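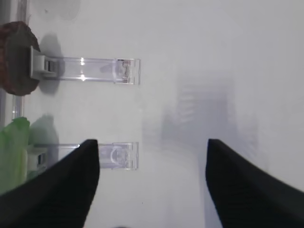

What happens to packing staff when part of a packing line is automated?

In most workplaces, staff move from repetitive handling to loading, checking and clearing faults. Working hours often stay the same, but job descriptions, training and break patterns need to be revised.

Posted in Workplace and Employment, 21/04/2018

Our site at Velusham employs 60 people in small-parts packing. Management has announced that two of the benches will be automated from June. Staff have been informed that no positions will be lost, but no written description of the new duties has been issued. I would be grateful to hear from members whose workplaces have completed a similar change, in particular regarding pay grades and the rotation of tasks.

Gayan Roy

Skarusia Staff Office

The comparable change at our plant affected 35 employees. The following may be of assistance.

Duties were set out in writing before the equipment was switched on. Each operator received 6 hours of paid instruction, covering safe stopping, restarting and the reporting of faults. Operators who clear faults were moved up one pay grade after a review. Those who only load trays were not, and this remains a subject of complaint.

Rotation should be agreed in advance. Under our first schedule, the same employees watched the equipment for a full shift and reported that the work was more tiring than packing by hand. The period was later reduced to 50 minutes, followed by a different task.

You are advised to request the revised job description through your supervisor and to keep a copy of the reply.

Masson

We were told the same thing about no jobs being lost. It was true for us, although people who left were not replaced. Ask about that in writing.

Rosik

Please check whether your existing agreement has a clause on new equipment. Ours did, and the notice period was stated there.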